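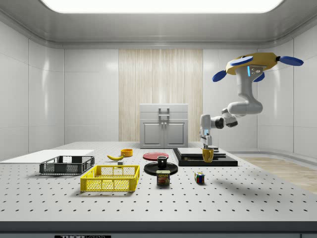 Perforated table, with the two-door cabinet behind it.

Friday, November 9, 2018. Keeper records for the football archive, Dromstead first.

Career totals still don't agree. Siham gets 669 league games for the club's goalkeepers between the wars, the old handbook says 727. I think the handbook counted cup ties. Catriona is checking the match cards, starting in March 1931.

Youth caps now go in their own column. İlker had been adding them to full caps, which gave one reserve keeper 25 when he never played for the senior side. Fixed in the Tustov sheet, Chambi still to do.

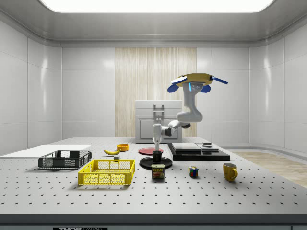

Yellow mug, Rubik's cube and wire basket on the tabletop.

Lurdes wants managerial spells listed by season, with caretaker games marked "c". Fine by me. Leave injuries out unless there is a newspaper source. 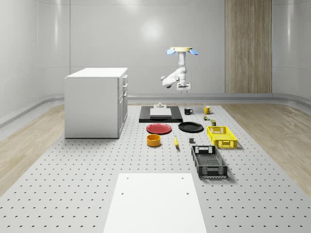
Sebastian has typed up roughly 50 of the Plasar player cards. Spellings of surnames vary from card to card, so search on date of birth until we settle them. Two cards have no birth date at all and are in the blue folder.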